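Ticket 851: Tea set / white table, break room
Status: open, downgraded from "urgent" to "sigh"
Product: Fedoruk beige tea service

We value your privacy. This site uses cookies to remember your preferences. Accept all | Manage settings

Reported problem: teapot dribbles down its own spout and leaves a puddle in the saucer. Reporter adds that the tea "looks like coffee." Splitting that off as a separate complaint.

2 p.m. Poured from full pot, normal tilt. Dribble confirmed. Poured again with great confidence, as the Fedoruk leaflet recommends. Dribbled with great confidence.
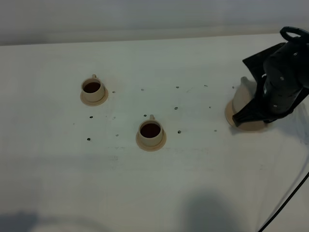 Tried filling the cups a little less. They are short, straight little things and the distance between "stingy" and "down the sleeve" is maybe one second of pouring. Using 200 ml in the pot instead of the full load helped some. It also made tea for one and a half people.

2:40 p.m. Called the Odilmont shop in Gisville where we bought the set. Was ninth in the queue, then cut off, then ninth again. Advice received: butter under the lip of the spout. I wrote this down without comment.

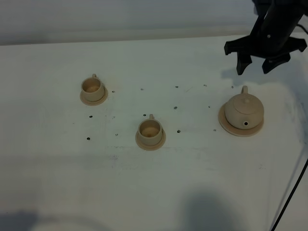 Butter works for almost 9 minutes, after which you have a dribble and a buttery spout. Washed everything. Also checked the lid for a blocked air hole, checked the big saucer for cracks and reread the leaflet, page 78 of which is devoted to storing the teapot in Portuguese.

October update: Pollden replacement pot requested, same beige. Purchasing asks whether we have considered mugs.

Separate item, gray smudges on the tabletop: dish soap no, baking soda paste a bit, elbow grease under review. Please stop dragging saucers. 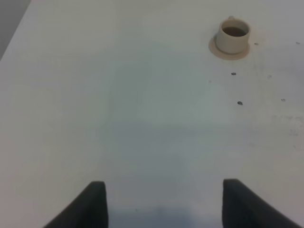

Logged by: Facilities desk, Gisville
Last edited: 4:15 p.m.

Next step is to wait for the Pollden pot. Until then, pour over the sink and carry the cups to the table on their saucers, level. Ticket stays open.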